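**Dunside students teach a robot to pack the lunch table**

*For release in November*

The robotics club at Dunside Community College will open its workshop to families, neighbors and anyone else who is curious for an evening of demonstrations this November, and the students would dearly love to see a full house. Doors open at 6 p.m., and there will be soup.

The club has spent the fall term on a project it calls Tilow, a robot arm that learns to pick up fruit and vegetables and put them where they are wanted. It sounds like a small thing to anyone who has ever unpacked a bag of groceries, but as the students will happily tell you (at some length, if you let them), a soft pear and a hard squash ask for very different handling. Each student in the club takes a turn guiding the arm by hand, and those practice runs are then used to train it to work alone.

"We have 542 practice runs saved so far, and I think I can remember every one that ended on the floor," said Duangjai Kaewkla, the second-year student who leads the project. "I came in thinking I would be writing code all day. I have spent a good part of the term at the farmers' market instead, choosing produce, and I have loved it."
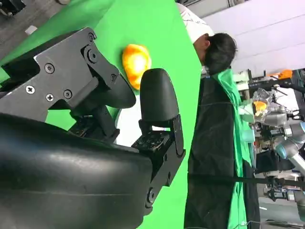 Tilow grew out of a visit the club paid last spring to the Le Roux Food Pantry, where helpers pack 300 boxes in a busy week. The students came home with a notebook full of questions and a strong wish to build something that might one day be useful there. They began with plain wooden blocks, moved on to tennis balls, and only then allowed themselves real shapes from the kitchen. Much of the practice is done over a bright green backdrop, against which something orange-yellow and rounded stands out very nicely just above and between the two black fingers of the gripper. Green peppers, as you might imagine, have been put off until the spring.

Sipho Mtshali, who teaches the evening robotics class and has advised the club since it began, said he has been especially pleased by how the group shares its work. "They write everything down, and they write it for the person who comes after them," he said. "A student who joined in the middle of the term was running the arm by the end of her second evening. That makes me very proud – and a little less busy, I must admit."

After the open evening the club will turn its attention to the Sirnia Student Challenge, a regional contest in which each team has 30 minutes to sort a mixed crate of produce. The team hopes to reach 100 items in that time.

Visitors on the night will be able to meet the students, see the arm at work and, if they are patient with the line, try guiding it themselves. Children are very welcome with an adult. Admission is free, and donations of canned food for the pantry will be gratefully collected at the door.

To reserve a place or arrange a school visit, please call the Dunside college office or stop by the front desk during opening hours.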